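Two Grippers, One Lunch Table: Final Report
Marites Buenaventura, Ponbridge
15 Jul 2026

1. What we set out to do

The plan we submitted in May promised a comparison of five grippers. We compared two. The Stundik pads are flat and hard and came with the arm. The Mateos pads are softer, and spent most of the term in a shipping dispute. Each pair got 100 tries at food pieces and 100 at bottles, so 400 in all, every one driven by hand from the wrist camera view.

2. Food pieces

Sausages were the great leveler. A sausage lying along the closing direction wants to roll, and both sets of pads were happy to let it.
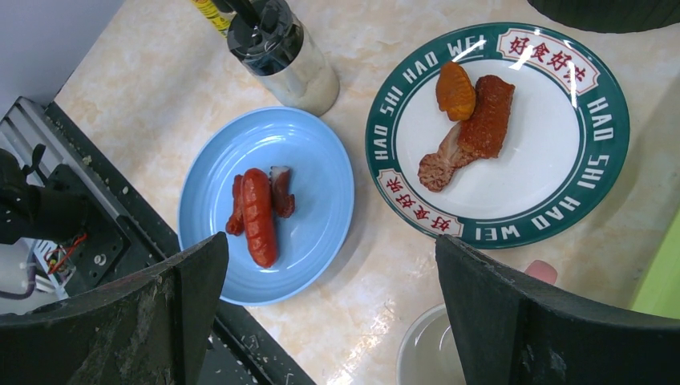
Our first fix was to close more slowly, which gave the sausage more time to leave. Turning the wrist a quarter turn before closing worked much better, and we should have tried it before writing two pages about friction. Across all runs we logged 307 good grasps, and 134 of those were food. The Mateos pads won this half, though their lead shrank once the operators learned to drive.

3. Bottles

Bottles were kinder to our grade. The rule we settled on was to grip just below the cap and leave the cap itself alone. The price is the view: a bottle held end-on to the wrist camera hides a good part of whatever you meant to put it next to.

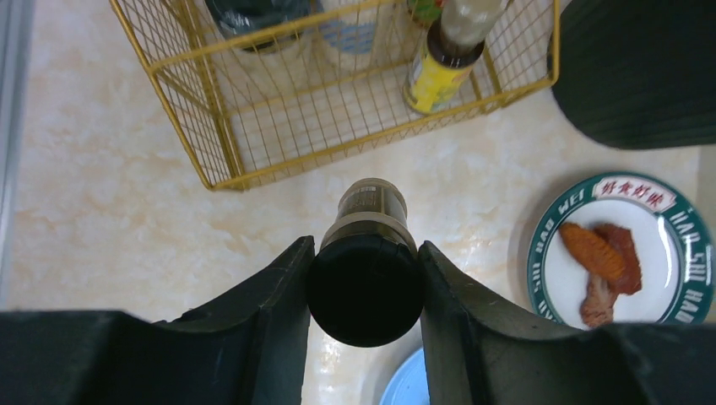
4. What we would change

Add a second camera, off the wrist. Swap the Bondatmont controller for one whose stop button is not beside its speed dial. Randomize the pad order, as our own plan told us to.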